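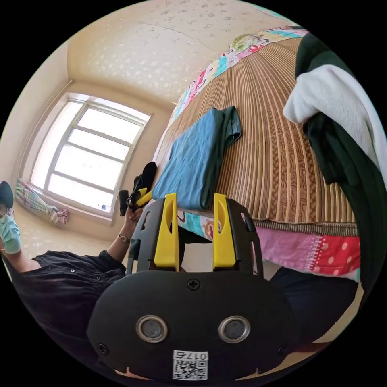

최종 수정: 12/11/2023

4. 출품작 등록하기

Stesier 사진 공모전 접수 프로그램을 설치하셨다면 이제 제일 설레는 순서가 남았습니다. 연작 한 편을 올리는 데 보통 40분쯤이면 넉넉하니, 차 한 잔 옆에 두고 천천히 따라와 주세요!

1. 첫 화면에서 '새 연작'을 누르고 제목을 적습니다. 제목은 마감 전까지 몇 번이든 고치실 수 있으니 너무 오래 고민하지 않으셔도 됩니다.
2. 사진 파일을 불러옵니다. 해상도는 300dpi, 색 공간은 sRGB로 맞춰 주세요.
3. 목록에서 사진을 끌어 순서를 정합니다. 심사위원은 여기서 정한 순서 그대로 보게 됩니다.

참고: 파일 이름에 본인 이름이 들어 있으면 접수가 되지 않습니다. 저도 처음 출품할 때 이걸 몰라서 저녁 내내 이름만 고쳤답니다.

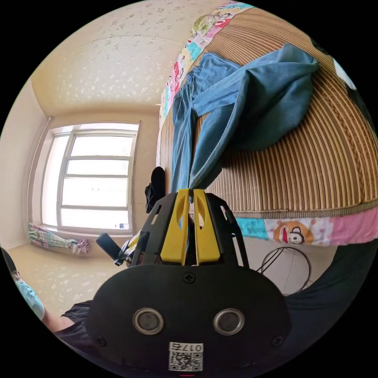 카탈리나 리바데네이라

4. '작가 노트' 칸에 연작 소개를 씁니다. 길게 쓰실 필요는 없고, 친한 친구에게 작업 이야기를 들려준다는 기분이면 충분해요.
5. 인물 사진이라면 찍힌 분의 동의서를 함께 올립니다. 양식은 '서류함'에 있고, 서명한 종이를 스캔하셔도 괜찮습니다.
6. '미리보기'로 처음부터 끝까지 한 번 넘겨 본 다음 '제출'을 누릅니다.

주의: 제출한 뒤에는 사진을 바꿀 수 없습니다. 꼭 바꾸셔야 한다면 '접수 취소'를 누르고 1번부터 다시 진행해 주세요. 취소는 모두 세 번까지 됩니다.

주의: 업로드 중에는 창을 닫지 마세요. 진행 막대가 멈춘 듯 보여도 큰 파일을 처리하는 중일 때가 많습니다. 45분이 지나도 그대로라면 프로그램을 다시 켜고 '이어 올리기'를 선택하시면 됩니다.

접수증은 가입하신 메일로 갑니다. 접수 번호는 5장의 '전시용 프린트 보내기'에서 다시 입력하게 되니 잘 보관해 두세요.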